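Media and Popular Culture, Handout 7
Celebrity news and the "reunion" story
Tutor: Awuor Kaijage
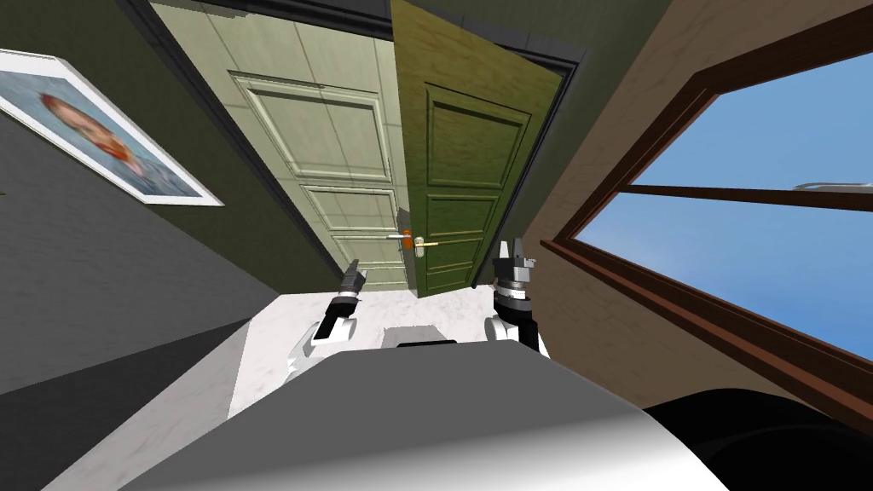
Last week we looked at how gossip pages handle a break-up. This week is the opposite case: two performers who used to work together appear in the same place again, and a story gets written from it. Please read the two short articles in the course pack before the seminar. They cover the same evening and disagree on several points.

1. What a reunion story needs

A past that readers already know. The writer will usually give it one sentence, often without a date. In the Fastcombe article the whole history of the duo is "after their well-known falling out". If you did not follow them at the time, you learn nothing about what happened.

Some sign of contact. This can be very small. A like on a post, a wave, a song played in the interval. The Fastcombe piece rests on a single moment when Houda Tawfik clapped at the end of Georges Awad's set at the Lamrani Hall.

A public that is said to care. Look for "fans", "many" and "social media users". Underline each one and write next to it how many people are quoted. In the first article the answer is two, and one of those accounts has 12 followers.

2. Sources

Most of these stories are written from a desk. The reporter has a clip, the comments under it, and older articles from the same site. There is nothing wrong with using a clip, but it has a start and an end that someone chose. The version that went round ran for 80 seconds. The Stukier article links to a longer recording in which Tawfik claps for all the acts, including the support band.

Compare the verbs in the two pieces. Fastcombe has "couldn't hide", "finally" and "sent fans wild". Stukier has "attended", "stayed" and "left before the encore". Both writers had access to the same material.

3. Who gains

Publicists know the form well. Samah Erraji, who did press for small labels before she taught here, will talk about this in the second hour. Her notes make a distinction I would like you to use in your essays:

- a planted story, where the label sends out the clip with a suggested headline
- a helped story, where the label says nothing but doesn't correct it either
- a found story, where the label hears about it when everyone else does

It is often impossible to tell from outside which one you are reading. Say so in your essay if that is the case. You won't lose marks for it.

4. Reading

Hannelore Vogler, "Old Friends, New Singles", course pack pp. 31-44. The section on comment counts is the useful part. Her sample was 817 posts from one fan forum, Guvberg, so be careful about applying it to anything else.

5. Task for the seminar

Find one reunion story from last August or later. Bring a printed copy. Write 100 words on what the writer knew first hand and what was taken from elsewhere. Sports and television are fine as well as music, but no royal family please, as we do them in Handout 9.

Essay titles go up on 2018-03-31. Extensions through the office as usual, not through me.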